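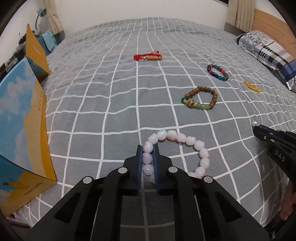 4. Sorting and checking bracelets before storage

Read this section before you put anything in the Tundent tray. The tray is sold as suitable for "all jewellery". We have our doubts, and so should you.

4.1 Lay the bracelets out on a flat sheet or towel. A bed will do. A patterned sheet is fine, though small spacers are easier to spot on a plain one.

4.2 Leave a gap between each bracelet and the next. Beaded loops catch on each other more than you would expect.

4.3 Pick up one bracelet at a time and check the cord between the beads. If you can see fraying, set it aside for restringing.

Note: Glossy white beads with a pink tint are often sold as pearl. Some are, plenty aren't. Treat them all as delicate until you know, and ignore the label on the bag.

4.4 Wipe each bead with a dry cloth. The Ernari leaflet recommends its own polishing liquid here. We tried it on 10 bracelets and could see no difference from the cloth.

Caution: Do not soak brown wood-like beads. If they are wood, they can swell and split. Keep liquid away from gold-coloured spacers as well — the colour may be only a thin coating.

4.5 Place each bracelet in its own compartment, lying as an open loop. Do not stretch it round the centre post, whatever the drawing on the lid suggests.

4.6 Close the lid without pressing. If it won't shut, take something out.

Note: The claim that the hinge lasts 1,000 openings is the maker's. Ours was loose by July.

Section last revised 5/23/24. For replacement dividers, quote part 798.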